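Does the Color of a Cup Change How Sweet a Drink Tastes?

Project report, Edov Hall group, 07/05/2023

We picked this topic after reading a handout from the Milberg course pack. It says, with no source, that people find a drink sweeter when it comes in a red cup. Our group did not believe it, and after a month of work most of us still don't.

What we did

We mixed one batch of lemonade per day from Luvness powder and served it in the student lounge. Each taster got the same drink twice, once in a red cup and once in a blue one, and gave each a score from 1 to 9 for sweetness. We had hoped for 1,000 tasters. We got 573, and 185 of those had to be thrown out when we found that one table had been serving red first every single time.

What we found

The red cup did score higher, but only by a little, and only on some days. On the days when the lounge was crowded the gap went away. The handout would call this an effect. We think it could just as easily be people guessing what we wanted. Two colors side by side on a table is a pretty big hint – we would be suspicious too.

We also doubt the scores themselves. A 6 from one person may be a 4 from another, and a few people gave the same number to everything.

A pink-red cup and a blue one on yellow come first.

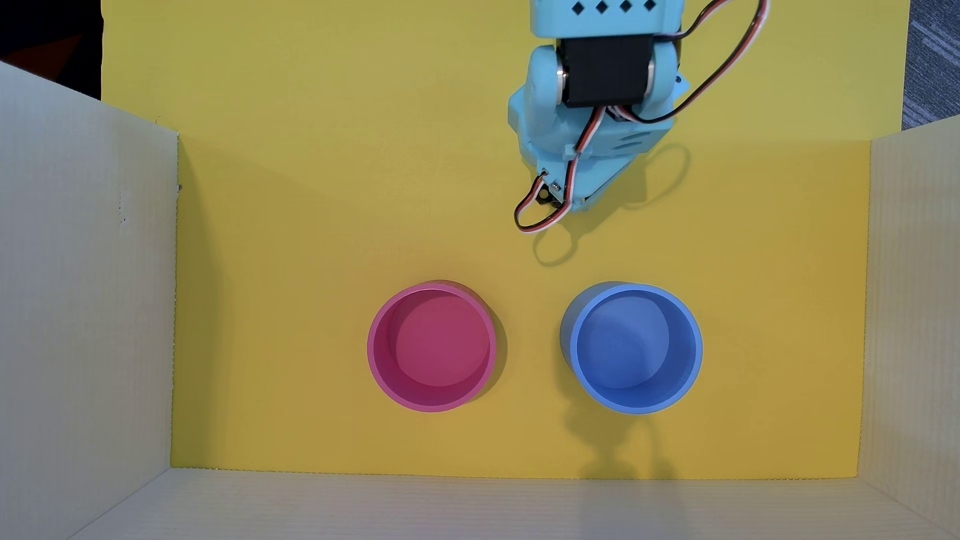
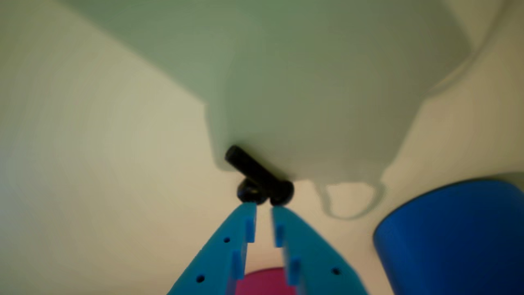
The Ó Conaill method, which our instructor suggested in September, would have had people taste with their eyes covered as a check. We skipped it to save time and that was a mistake. Without it we can't say whether color did anything at all.

If another group takes this on, they should drop the 1 to 9 scale and ask which drink is sweeter, with "no difference" as an allowed answer. They should also keep the powder cold and dry, as ours got lumpy in the second week and we have no idea what that did to the taste.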